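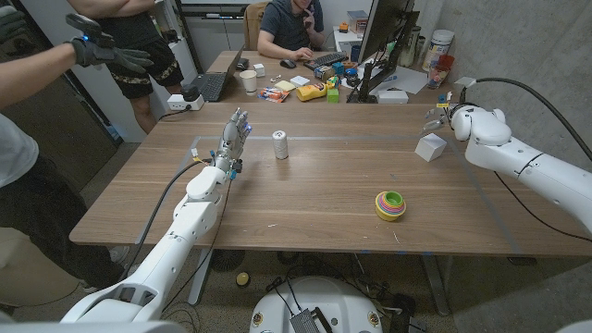

The Rornska Allotment: A Report in Two Parts

Part One. The Complaint

In April the Office of Water and Orchards received a letter from Mr. Eduard Hrnčiar of Dranano, tenant of Plot 151. The letter stated that his pear tree had moved. It had stood for 30 years beside his gate, and it now stood seven paces to the east, on land leased to Mrs. Vendula Brabec. Mr. Hrnčiar asked that the tree be returned, together with any fruit.

The Office assigned the matter to Inspector Libor Kolář, who had handled the Borker hedge and was considered patient. He was given a measuring chain, a copy of the 11 rules of tenancy, and a room at the Oláh guesthouse.

The Inspector found the tree in good health. The soil around it had not been disturbed. At the gate there was no hole, only grass, and the grass was old. He measured twice and wrote down the same number both times.

Mrs. Brabec was interviewed in her kitchen. She confirmed that the tree was on her side. She had noticed it when she opened the shutters and had taken it for a kindness.

"From whom?" the Inspector asked.

"I did not think it was my place to inquire," she said.

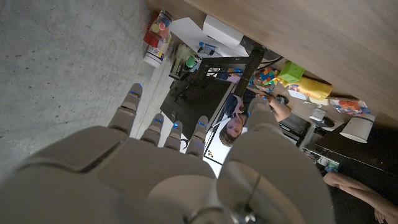
Part Two. The Finding

Rule Four provides that a tree belongs to the plot in which it is rooted. Rule Nine provides that no tree may be transferred without a signed form. The Inspector wrote to the Office for guidance on which rule came first. The reply, signed by Deputy Registrar Juraj Polák, advised him that both did.

He remained in Dranano for the rest of the month. In the evenings he sat with Mr. Hrnčiar, who spoke at length about the tree and, less often, about his late wife, who had planted it. He learned that she and Mrs. Brabec had been close friends, and that the two households had not spoken since the funeral - a matter of some borrowed chairs.

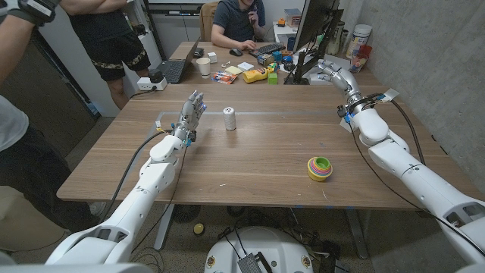

On his last morning the Inspector went out at six to take a final measurement. The tree was in bloom. Mr. Hrnčiar was already there, on the wrong side of the boundary, holding a ladder. Mrs. Brabec was on it with a pair of shears. They were arguing over a branch.

The Inspector folded his chain and returned to the guesthouse, where he completed the form himself. Under "Person or body responsible for transfer" he left the line blank. Under "Objections" he wrote "None received."

The Office accepted the form without comment. In the autumn a crate of pears arrived, addressed to the Inspector by two different hands. It was entered in the register of gifts and placed on the counter for the staff.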